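Isten 식기 파지 시뮬레이션 데이터셋: README 겸 데이터 카드

문서 갱신: 2024년 11월 15일
작성: Ngan-ling Shek
검토 의견: Sum-yee Kwok

먼저 읽을 것

이 데이터로 학습한 정책의 성공률을 실물 로봇 성능의 근거로 쓰지 말아 주십시오. 내부에서 이미 두 번 그렇게 인용되었고, 두 번 다 정정 요청을 보냈습니다. 여기 담긴 것은 전부 렌더링된 장면이고, 접촉 모델은 우리가 고른 값에 크게 좌우됩니다. 마찰 계수를 조금만 바꿔도 방법 간 순위가 뒤집히는 구간이 있습니다.

개요

Isten은 식탁 위의 얇고 긴 식기를 집는 과제를 모은 시뮬레이션 데이터셋입니다. Dulthorpe 파지 점수(이하 D 점수)가 실제로 파지 성공을 예측하는지 따져 보려고 만들었습니다. 원래 보고서는 D 점수가 물체 종류와 무관하게 잘 맞는다고 주장합니다. 저희는 그 주장을 재현하지 못했습니다.

구성

전체 에피소드는 1649개입니다. 로그가 온전해 분석에 쓴 것은 1542개이며, 나머지는 excluded 폴더에 따로 두었습니다. 지우지 않은 이유는 제외 기준 자체를 의심할 수 있어야 하기 때문입니다. 식탁 배치는 14종입니다.

각 에피소드에는 다음이 들어 있습니다.

- 손목 시점 렌더링과 외부 시점 렌더링
- 관절 각도, 그리퍼 개폐 폭, 명령값
- 물체별 자세(시뮬레이터 내부 참값)
- 접촉 이벤트 로그
- D 점수와 성공 판정

손목 시점

손목 시점은 그리퍼 바로 뒤쪽 위에서 양쪽 손가락 사이를 내려다봅니다. 아래 렌더링에서 흰 숟가락은 벌어진 두 손가락 사이에 비스듬히 서 있고, 어느 쪽 손가락 끝에도 닿아 있지 않습니다. D 점수는 물체가 손가락 사이 영역에 들어오면 크게 올라가도록 정의되어 있습니다. 위치만 보고 점수를 주는 방식이 파지를 얼마나 설명하는지, 저희는 이 정의부터 미심쩍게 봅니다.

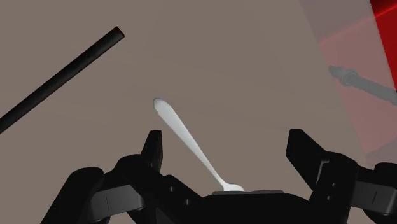
성공 판정

물체를 들어 올린 뒤 정해진 높이에서 유지하면 성공으로 기록합니다. 판정은 물체 자세의 참값만 사용하고 영상은 쓰지 않습니다. 물체가 손가락 사이에 끼인 것인지, 그리퍼의 다른 부분에 걸려 올라온 것인지는 이 판정으로 구분되지 않습니다. 구분이 필요하면 접촉 로그를 직접 보십시오. 접촉 로그도 메시 간 관통이 생기면 믿기 어렵습니다.

결과와 해석

D 점수 상위 구간에서 성공으로 판정된 비율은 65%였습니다. 원래 보고서를 읽고 기대한 값보다 낮습니다. 다만 이 숫자 하나로 D 점수가 쓸모없다고 결론짓는 것도 성급합니다. 오목한 그릇에서는 점수와 결과가 대체로 같이 움직였고, 어긋남은 납작하게 놓인 식기에 몰려 있었습니다. 칼이 특히 나빴습니다. 날과 손잡이의 두께 차이 때문이라는 설명이 그럴듯하지만, 두께만 따로 바꾼 실험은 아직 없으므로 추측으로 남겨 둡니다.

알려진 문제

배경 물체의 메시 품질이 고르지 않습니다. 외부 시점에서 식탁 위에 떠 있는 얼룩무늬 덩어리 같은 메시가 보이는 장면이 있으며, 식탁도 반투명하게 렌더링됩니다. 의자 메시를 관통하는 검은 기둥도 있습니다. 영상 기반 정책을 학습할 사람에게는 작은 문제가 아닙니다. 정책이 식기 대신 이런 요소를 단서로 삼을 가능성을 저희는 배제하지 못했습니다.

외부 시점에는 팔과 식기가 함께 들어옵니다. 칼 바로 위에서 손가락이 아래를 향한 자세는 D 점수가 높게 나오기 쉬운 배치인데, 점수가 높다는 사실만으로 그다음 동작의 결과를 짐작해서는 안 됩니다.
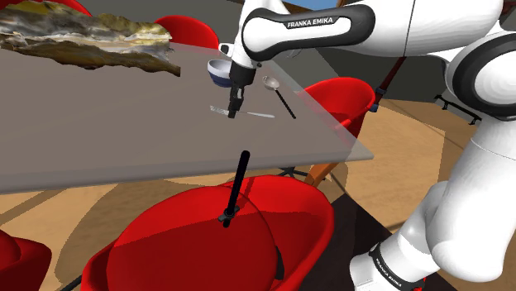 Sum-yee Kwok은 이 카드의 초안이 D 점수에 지나치게 박하다고 적었다. 원래 보고서의 식기 목록에는 칼이 적었으니, 재현 실패라기보다 적용 범위 밖의 시험으로 불러야 한다는 의견이었다. 제외된 에피소드를 다시 넣고 계산한 값도 나란히 실어 달라고 했다.

앞부분에는 절반만 동의합니다. 보고서가 물체 종류와 무관하다고 쓴 이상 칼도 그 주장 안에 들어갑니다. 제외분을 포함한 계산은 타당한 요구이고, Tralbridge 서버에서 다시 돌린 뒤 다음 판에 싣겠습니다.

사용 제한

연구용으로만 배포합니다. 학습과 평가를 나눌 때는 에피소드 단위가 아니라 식탁 배치 단위로 나누십시오. 같은 배치가 양쪽에 섞이면 성능이 부풀려집니다. 오류를 발견하면 에피소드 번호와 접촉 로그의 해당 구간을 함께 보내 주십시오.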